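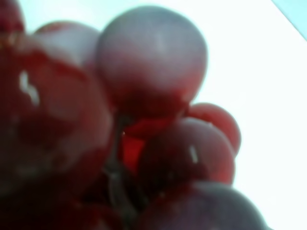 질문: 손목 카메라 영상만으로 파지 정책을 학습시킬 때, 물체에 바짝 붙어서 초점이 나간 프레임은 빼야 하나요?

답변: 대개는 남겨 두는 편이 낫습니다. 실제로 돌릴 때도 접근 마지막 구간에서는 똑같이 흐린 영상이 들어오기 때문에, 학습 때 빼 버리면 정책이 그 구간을 처음 보는 상태가 됩니다.

질문 상세
대학원에서 과일 파지를 하고 있습니다. 대상은 송이째 놓인 포도이고 시연 데이터는 에피소드 단위로 모았습니다. 전체 3,581개 중에서 라플라시안 분산으로 흐린 프레임을 걸러 학습한 것과 그대로 학습한 것을 비교하려는데, 거른 쪽이 검증 손실은 더 낮고 실제 성공률은 더 나쁩니다. 제가 평가를 잘못한 건지 궁금합니다. 외부 카메라는 없습니다. 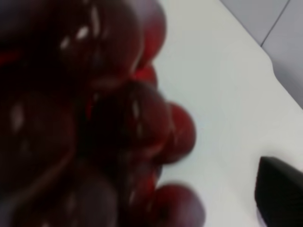 흰 테이블 위의 포도송이, 오른쪽 아래는 그리퍼 손가락 끝

답변 1 (채택됨)
작성자: Fereshteh Farahani

평가가 틀린 게 아니라 검증셋도 같이 걸러서 그렇습니다. 어려운 프레임이 검증에서 빠졌으니 손실은 내려갑니다. 검증셋은 거르지 말고 두 모델에 똑같은 걸 쓰세요.

저희도 Bakhtiari 과제에서 비슷한 비교를 했습니다. 조건당 14번씩 실물로 돌렸고, 흐린 프레임을 뺀 정책은 접근까지는 잘 가다가 손가락을 닫는 시점을 자주 놓쳤습니다. 그대로 둔 쪽은 그런 실패가 두 번이었습니다. 횟수가 적어서 논문에는 경향이라고만 썼습니다.

확인해 볼 것 몇 가지 적습니다.
- 걸러진 프레임이 에피소드의 어느 시점에 몰려 있는지 히스토그램을 그려 보세요. 끝부분에 몰려 있으면 위에 쓴 문제와 같습니다.
- 프레임을 빼면서 행동 라벨의 시간 간격이 어긋나지 않았는지 보세요. 저는 이걸로 일주일 날렸습니다.
- 그리퍼 개폐값을 관측에 같이 넣는지. 손가락이 화면에 안 들어오는 각도에서는 영상만 보고 개폐 상태를 알 수가 없습니다.
- 학습 시드는 최소 여섯 개. 하나로 비교하면 순서가 뒤집히는 경우가 있습니다.

답변 2
Plimeck 쓰시면 전처리 옵션에 선명도 필터 있는데 기본으로 켜져 있을 거예요. 그거부터 꺼 보세요. Bivby는 안 써봐서 모르겠습니다.

답변 3
카메라를 초점거리 짧은 걸로 바꾸면 해결됩니다.

 ↳ 댓글 (질문자): 이미 모은 데이터라서 카메라는 못 바꿉니다. 히스토그램 그려 보니 걸러진 것 대부분이 닫기 직전 구간이었습니다. 검증셋 통일해서 다시 돌리는 중입니다.

 ↳ 댓글 (Fereshteh Farahani): 끝부분만 가중치를 올려서 샘플링하는 것도 같이 해 보세요. 5월에 Tromonthorpe 워크숍에서 발표한 자료에 설정값 표를 넣어 뒀습니다.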